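Startseite | Forum | Suche | Mitglieder | Hilfe

Kategorie: Möbel & Einrichten > Einbaumöbel > Schubladen und Beschläge

Weißer Einbauschreibtisch: untere Schublade läuft schwer, Aufsatz wird zur Ablage

Soria
18. Juli 2024

Hallo zusammen,

wir haben in unserer Wohnung einen weißen Einbauschreibtisch mit Aufsatz vom Vormieter übernommen. Er steht fest vor einer roten Ziegelwand, Betonboden darunter. Im Prinzip ein gutes Möbel, viel Stauraum, offene Fächer oben und eine Glastür mit geriffeltem Glas. Rausreißen kommt nicht in Frage.

Zwei Sachen stören mich. Erstens läuft die untere Schublade unter der Mitte schwer. Die ersten Zentimeter gehen, dann hakt es, und wenn ich stärker ziehe, kommt sie schräg. Die rechte Schublade oben läuft einwandfrei.

Zweitens bekomme ich keine Ordnung in die Fächer. Auf der Ablage vom Aufsatz liegt ständig Werkzeug herum, und in der unteren Schublade landet alles, was keinen Platz hat. Wie teilt ihr so etwas auf?

Gruß
Soria

---

Hirnwood

Zur Schublade: Nimm sie ganz heraus und schau dir die Führung an. Bei älteren Einbauten ist oft eine Schraube der Schiene ein Stück herausgekommen und schleift am Auszug. Schraube nachziehen, fertig. Wenn das Loch ausgeleiert ist, ein Stück Zahnstocher mit Leim rein, trocknen lassen, neu schrauben.

Schräg kommen heißt meistens, dass eine Schiene höher sitzt als die andere. Das kannst du mit einem Zollstock von der Korpusunterkante aus messen. 2 mm Unterschied reichen schon, damit es klemmt.

---

Eritz

Sehe ich anders. Bevor man schraubt, erst mal leer machen. Wenn in der unteren Schublade alles landet, was keinen Platz hat, ist sie vermutlich einfach zu voll. Bei uns war es ein Locher, der hinten hochkant stand und am Korpus angestoßen ist. Ich hatte schon neue Auszüge bestellt.

---

Hirnwood

Leer machen muss er sie zum Herausnehmen sowieso. Ein Locher macht die Schublade aber nicht schräg.

---

Eritz

Doch, wenn er einseitig anstößt. Dann dreht sich der Kasten um den Punkt.

---

Soria

Danke euch beiden. Ich habe sie leer gemacht. Hinten lag ein Heft quer, das war aber nicht alles, sie hakt immer noch. Die linke Schiene sitzt tatsächlich etwas tiefer. Breite vom Kasten ist 450 mm, Auszug ist ein einfacher Rollenauszug, kein Vollauszug. Der Hersteller steht nirgends.

Lohnt es sich, gleich auf Vollauszüge umzubauen?

---

Chala

Kommt auf den Platz an der Seite an. Kugelauszüge brauchen meistens links und rechts je knapp 13 mm, Rollenauszüge etwa genauso viel, aber miss lieber nach. Wenn der Kasten passt, ist der Umbau an einem Nachmittag erledigt. Ein Paar hat mich 34 Euro gekostet, mit gedämpftem Einzug.

Zur Ordnung: Ich habe bei mir die Fächer nach Häufigkeit belegt. Was ich täglich brauche, steht in den offenen Fächern auf Augenhöhe. Was ich einmal im Monat brauche, kommt unten rein. Oben auf die Ablage kommt gar nichts, dort sammelt sich sonst nur Staub und Kleinkram.

---

Hirnwood

Vollauszug unter einem Schreibtisch halte ich für überflüssig. Man sitzt davor und muss jedes Mal mit dem Stuhl zurück. Den alten Rollenauszug gerade setzen, die Rollen sauber machen und gut ist es.

---

Chala

Mit dem Stuhl zurück muss man bei jedem Auszug. Mit dem Vollauszug kommt man aber auch an die hinteren zehn Zentimeter, ohne unter die Platte zu greifen. Genau dort lag ja das Heft.

---

Soria

Stand der Dinge. Der Schraubendreher liegt noch auf dem Aufsatz, ich bin also nicht fertig. Die gelbe Rolle oder was das ist soll auch einen festen Platz bekommen, und der linke Schrank ist als Nächstes dran. 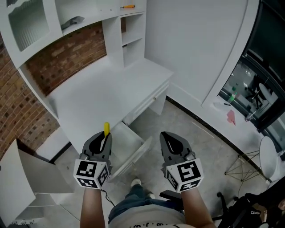 Womit reinigt man verstaubte Rollen und Laufschienen?

Mit einem trockenen Pinsel und danach einem leicht feuchten Tuch mit etwas Spülmittel. Kein Öl auf Kunststoffrollen, das bindet den Staub und nach ein paar Wochen läuft es schlechter als vorher. Wenn überhaupt, dann ein trockenes Gleitmittel auf PTFE-Basis.

---

Eritz

Bei der Ablage oben würde ich Chala widersprechen. Ganz leer hält man sie nie. Stell eine flache Kiste drauf, in die das Werkzeug kommt. Einmal in der Woche wird sie ausgeräumt. Das klappt bei uns seit März.

Für die untere Schublade nehme ich Einsätze aus Pappe, selbst zugeschnitten. Erst mal damit probieren, bevor man Geld für fertige Einteiler ausgibt. Nach zwei Wochen weiß man, welche Fachgrößen man braucht.

---

Hirnwood

Werkzeug gehört nicht an den Schreibtisch. Kiste in den Flur oder Keller.

---

Eritz

Wer einen Keller hat.

---

Soria

Keller haben wir nicht. Die Kiste probiere ich aus.

Zur Schiene: Ich setze die linke neu und lasse den Rollenauszug drin – wenn es danach immer noch hakt, kommen die Kugelauszüge. Vorbohren mit 2 mm, richtig?

---

Hirnwood

Bei 3,5er Schrauben in Spanplatte ja. Bei Massivholz würde ich etwas größer bohren. Und neues Loch nicht direkt neben das alte, sonst rutscht der Bohrer rein. Altes Loch vorher mit Leim und Holz füllen.

---

Chala

Beim Ausrichten die Schublade einhängen und erst mit je einer Schraube im Langloch fixieren. Dann ein paar Mal auf und zu, nachstellen, und zum Schluss die festen Löcher schrauben. Spart das zweite Mal Bohren.

---

Soria

Mache ich so. Ich melde mich, wenn die Schublade wieder drin ist.

Schlagwörter: Schreibtisch, Einbaumöbel, Schublade klemmt, Rollenauszug, Ordnung

Kontakt | Impressum | Datenschutz | Nutzungsbedingungen | Nach oben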